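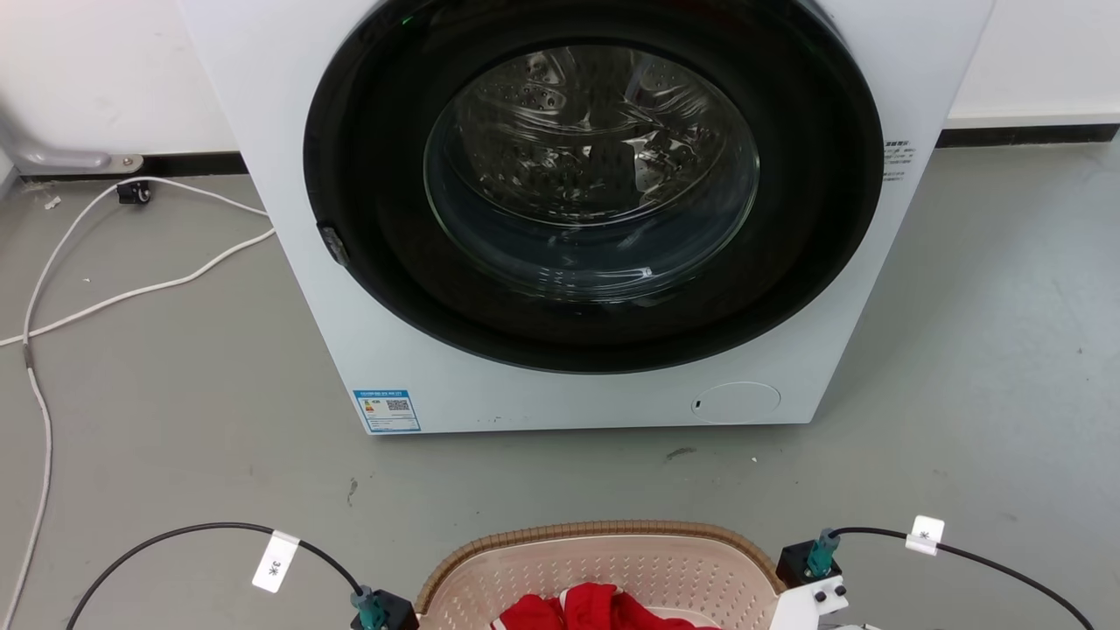

Right then, a thread on looking after the two-armed laundry cell at Junis, as I keep getting asked what I do all day. Mostly cables. Cables and screws.

1/ The cell is two arms, a gripper on each, one head camera and one front loader. The job is basket to drum and drum to basket. I've had it on my bench list since February and I'm very fond of it, even on a Monday.

2/ First job every morning is the gripper screws. They work themselves loose with all the opening and closing, and you won't hear it, you'll just start seeing dropped socks. I put a paint dot across each screw head so I can spot a turned one without getting a driver out. Kolbrún Kárason taught me that one and I owe her a lot of cake.

3/ Second job, zero both grippers. Fully shut, fully open, read the number at each end. If open and shut don't agree with yesterday I stop there and clean the fingers. Lint gets EVERYWHERE. I use a soft toothbrush and a bit of tape. Please don't use the airline, you'll blow fluff straight into the slides.

4/ The fault we had last week: right gripper going quiet in the middle of a run. No pattern to it at all. Log said 14 dropouts in 311 cycles, then a whole afternoon of nothing, then 4 before lunch. Maddening!

5/ Ingvar Frandsen was sure it was the motor. I was sure it was the software (I always am, sorry Marisol). Both wrong. It was the cable, pulled tight when the arm reached low and twisted at the same time. The plug was creeping out by a hair each time. 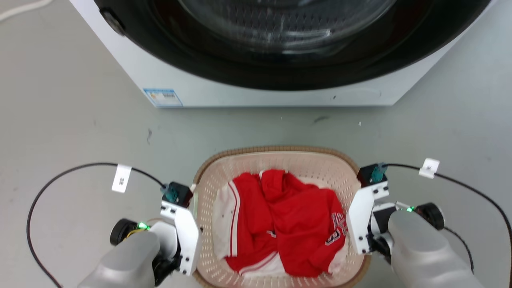 6/ Cable slack is the thing I'd check first on any arm like this now. Too short and it tugs at the plug, too long and it gets under the basket or snags on the door. What you want is a lazy loop going outwards, away from the work, like the black ones either side of the basket there, and you want it to stay lazy in every pose the arm can reach. Keep a tag on each cable as well – you'll thank yourself when you're on your knees with a torch wondering which one you're holding.

7/ How I test it: power off, move the arm by hand to the lowest reach, then roll the wrist both ways. Watch the plug the whole time and ignore the arm. If the plug so much as leans, give it more cable and go again. Takes me ten minutes a side with the radio on.

8/ After the fix we ran 216 cycles and the right gripper didn't drop out once. I'm calling it mended but I've left the log running, because I've been smug before.

9/ Still on my list: basket position. If it creeps towards one arm, that side ends up doing awkward reaches. Kári Baldursdóttir wants marks taped on the floor. I want a shallow tray. We're at the stage of leaving each other drawings.

10/ Somebody asked about spares. I keep one full gripper, two cables, a bag of screws and a set of finger pads in a tub under the bench. The finger pads go first, by miles. Next week I'm doing the wrist joints, so if you've got a good way of checking for play without a dial gauge, tell me please!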